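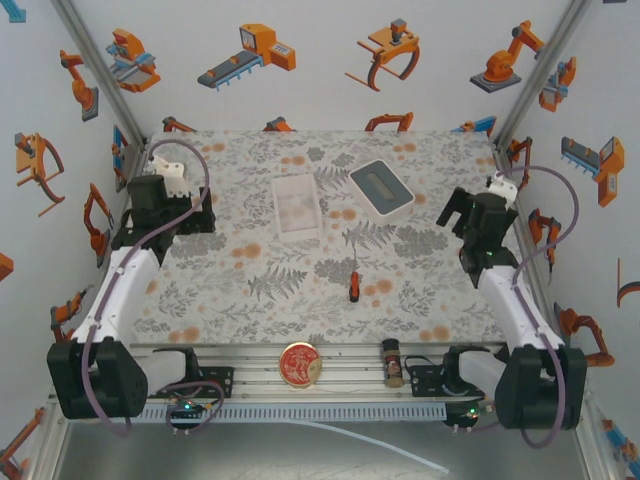
Jornada de puertas abiertas en Totley, julio, las 10 de la mañana y ya hay cola en la escalera. Manee Thongdee nos recibe con el café en la mano y prisa. "Si quieres preguntar, pregunta andando", dice. Pues andando.

Lleva 4 años en el laboratorio y hoy le toca la mesa de los dos brazos, la que más público junta. Cada pase dura 30 minutos. Demasiado, según ella. "La gente quiere ver moverse algo ya. Y los brazos van lentos, tienen que ir lentos."

¿Y qué hacen? Recoger, ordenar, pasarse cosas de un lado al otro. Cosas de casa: una caja de plástico con tapa, un tarrito de especias, una tapa de lata roja con dibujo dorado. Nada de piezas de fábrica. "Un tornillo es siempre el mismo tornillo. Un tarro de cocina, no. Ese es el problema bonito."

Pregunto por el mantel de helechos. Se ríe. "Lo cambiamos mucho. Si el sistema solo conoce una mesa lisa, le pones un estampado y se pierde." Los robots naranjas de las paredes los eligió el equipo, votación a mano alzada, ganaron por poco. A los niños les encantan, se quedan mirando los dibujos y no los brazos.

Lo que peor lleva: la palabra "inteligente". "Me preguntan si piensa. Yo contesto que a las 6 de la tarde no pienso ni yo." Lo que mejor, los jubilados. Vienen de Brornstead en autobús y preguntan por los cables, por los motores, por cuánto pesa la pinza. "Preguntas de verdad, de gente que ha arreglado lavadoras."

Sobre el futuro no quiere prometer. Hay un proyecto con Andiner, todavia sin firmar, y no suelta más. ¿Robots en las cocinas? "Pregúntame cuando sepa doblar una toalla sin enfadarme." Lo dice ya de espaldas, que entra otro grupo.

El próximo pase, después de comer. Entrada libre, se apunta uno en el mostrador de la planta baja y y espera a que lo llamen.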